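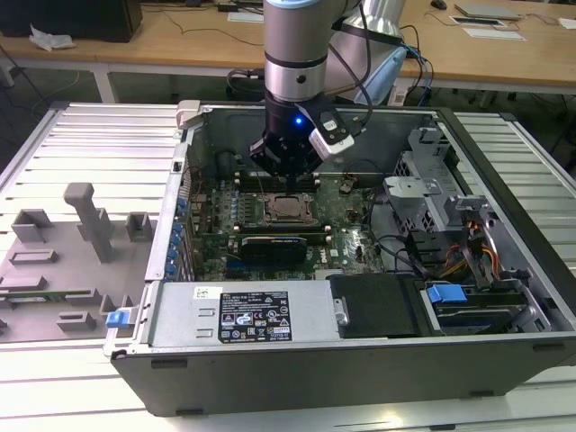 Steady hands wanted

I've been nagging Rocío Daza to let me into the Pestmont workshop for months, and it was worth the nagging! She and Ziad Mahasneh are teaching a robot arm to work inside old desktop PCs, and they've spent 61 evenings on it so far.
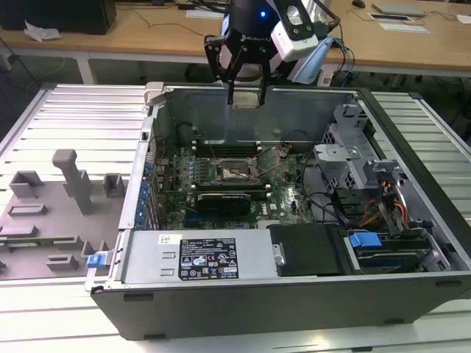
My own efforts with computers end in lost screws, so I was full of questions. Why start with such a cramped job? Ziad says a bare board would be too easy. With the tower on its side and the side panel off, the gripper still has a drive cage to the right of it and power cables bunched underneath, and one careless swing means an evening of repairs (they've had a few).

The memory is Rocío's department. She wrote the routine for it in June, threw it away and wrote it again — 34 versions, by her count.

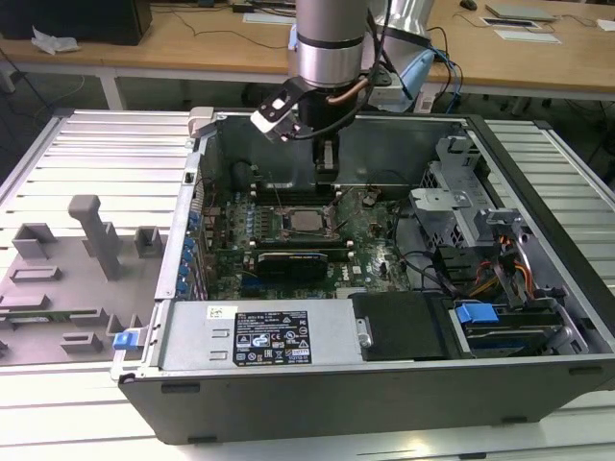
Version 13 was her favourite, mostly for its manners. It crept down so slowly that Ziad went off and made tea. The current one is quicker and she trusts it less, so she keeps a hand near the stop button and talks to it under her breath. I caught myself doing the same.

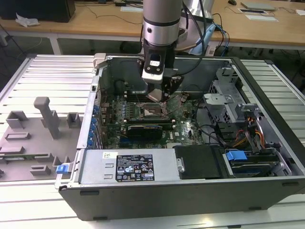
Fingers over the processor socket at the Pestmont workshop.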